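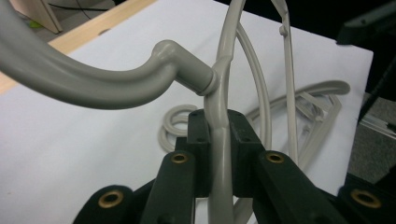 Gray plastic tubing on the bench. The thick length meets the slim one at a rounded elbow collar.

Gudau woven basket (green), reviewed as cable and tubing storage
Review by Italo Marino
Posted 02/02/2025

Rating: 4 out of 5

Scope. The Gudau is sold as a general household basket. The product page shows it holding towels. I bought mine to replace a plastic bin that held loose cables, adapters and short lengths of tubing in the workroom at Trastthorpe, and this review covers that use only. I paid for it myself. It has been in service since August.

Construction
The weave is a tight braid, and tightness is the specification that matters for cables. In an open weave, thin plugs and clip ends go through the wall, turn, and lock. I had that problem with an earlier Cirillo basket, where a barbed cable clip once had to be cut out. On the Gudau I can't push a standard phone charging plug through the side at any point I tried. The tip of a thin zip tie will go in if aimed. I have not had one go in by itself.

Mine weighed 743 grams empty on a kitchen scale. That is heavier than I expected from the listing, which gives no weight. The extra mass helps. When I pull a snagged cable out one-handed, the basket mostly stays where it is on the table. The Cirillo slid.

The walls flex inward under moderate hand pressure and come back. Filled to the rim and left for a few weeks, the long sides bowed outward slightly and did not fully recover. The bow does not affect use, but it does affect shelf fit. If your shelf is sized to the listed width, leave extra clearance. I lost some finger room on one side and now lift the basket out by the front.

The rim is the weakest part. It is finished with the same braid folded over, with no internal wire that I can feel. Two strands at one corner have lifted. I trimmed neither and they have not spread.

Interior
There is no liner and no divider. For cables this is the main limitation. Anything flexible and longer than the basket will migrate, loop around its neighbors and come out as a group. Thin white cables do it fastest. Tubing is slower but harder to undo, because a length with a branch on it works as a hook: the side arm catches whatever is lifted past it. I no longer store branched pieces in the basket unless they are bagged.

The inside surface is the same texture as the outside. It grips rubbery cable jackets a little, so coils stay where they are set down for longer than they did in smooth plastic. Satin-finish tubing slides on it normally. Dust collects in the braid and needs a brush attachment. Wiping pushes it further in.

Sorting procedure
Every few weeks I tip everything onto the table and start over. I cover the surface with white paper first. Gray parts show up well against it. White parts do not, and small white clips are easy to sweep off with the offcuts, so I pick those up by hand before folding the paper.

The order I have settled on:

Rigid parts first. Clips, strips, adapters and collars go in a lidded tub that sits in the bottom of the basket.
Thick gray lengths next, coiled as wide as the basket allows and pressed against the wall.
Slim gray lengths inside that ring. Do not feed them through it.
White cables last, each with its own tie, on top.

Coiling direction makes a measurable difference to how long this takes the next time. Pick one direction and keep it. Tiago Esteves, who shares the workroom, coils the other way, and a mixed layer tangles noticeably sooner than a uniform one. We now tie our own cables in different colors.
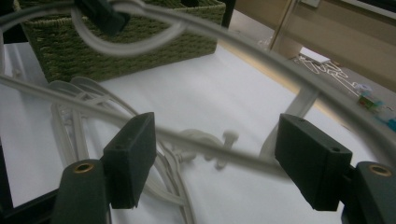

Gudau basket on the table with coiled white cables in front of it and gray ones nearer the viewer. The small white plastic pieces go into the tub before anything else.

Comparison with alternatives
Cirillo open-weave basket. Cheaper, lighter, better handles. Unsuitable for anything with a plug on it, for the reason given above. Fine for hats.

Evanent fabric cube. Has a stiff base and comes with one removable divider. The divider is useful. The walls are not stiff enough to hold a ring of thick tubing in place, and the cube leans toward whichever side is loaded. It folds flat, which the Gudau will not do without creasing the braid. For cables alone, with no tubing, I would put the Evanent level with the Gudau.

Plain plastic bin. Easiest to clean, easiest to see into if clear. Smooth walls let coils slump to the bottom and merge. Corners crack if dropped. I still use one for power bricks, which are heavy enough to deform the Gudau over time.

Durability
I have pulled this basket off the shelf and put it back nearly 200 times, going by the checkout sheet we keep for shared storage. Wear so far consists of the lifted strands at the rim, the outward bow already mentioned, and some flattening of the braid along the bottom edges. Color is unchanged as far as I can judge by eye. It sits out of direct sun, so I can't comment on fading. No broken strands. There was a slight smell for the first few days, gone by the end of the second week.

I have not washed it. The label says wipe clean only, and I have no reason to test that.

Things I would change
A wire in the rim. It would fix the bowing and protect the fold.
A listed weight and a listed internal size. The page gives outside dimensions only, and the wall is thick enough for the difference to matter when you are choosing a tub to go inside. Mine is the second tub I tried. The first fit on paper.
A slot for a label. Adhesive labels do not hold on the braid. A tag on string works, though the string occasionally joins the cables.

Who it suits
It suits a mixed load of cables and short tubing that gets sorted at regular intervals, on a shelf with some spare width. It does not suit long extension cords, heavy power supplies, or anyone who wants to see what is inside without lifting it down. Two smaller baskets would probably serve me better than one large one, with tubing in the first and cables in the second. The small size was out of stock when I ordered, and I have not checked whether it uses the same weave.

Update on the lid: a reader asked whether the matching lid fits over a full load. It is sold separately and I did not buy one. From the shape of the rim I would expect it to sit loose once the sides have bowed. If someone has tried it on a basket that has been in use for a while, leave a note in the comments and I will add it to the durability section.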